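Bokport Allotments and Drainage Association
Minutes of the meeting held on 30th July

1. Minutes of the previous meeting
The March minutes were agreed with one correction: under item 4, "north culvert" should read "north ditch".

2. Water supply
The meter at the Camargo Lane gate read 674 cubic metres. Plots 18 and 103 remain without a working standpipe. The contractor, Trirnorura, has quoted for replacing both risers and the stop valve in one visit. Quote accepted. The supply will be off for one morning, with notice given on the gate.

3. Ditch clearance
The east section has been cut back to the second sluice. The west section is outstanding. Spoil is not to be heaped on the track. Plot holders on the lower row asked for the outfall grating to be lifted and cleaned before autumn. Agreed.

4. Plot signs
Existing number signs are faded and several are missing. New signs will be white with black figures, fixed to the front left post of each plot. 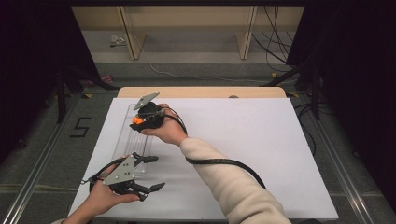
Posts that are rotten at ground level must be replaced by the plot holder before a sign is fixed. The order for screws is to go to Ulta with the hinge order for the shed.

5. Rents
No change proposed. Invoices to go out as last year.

6. Any other business
Bonfires: the existing rule stands. The compost bay nearest the gate is full and is closed until emptied.

Next meeting to be notified.

Contact the Association | © Bokport Allotments and Drainage Association | Back to top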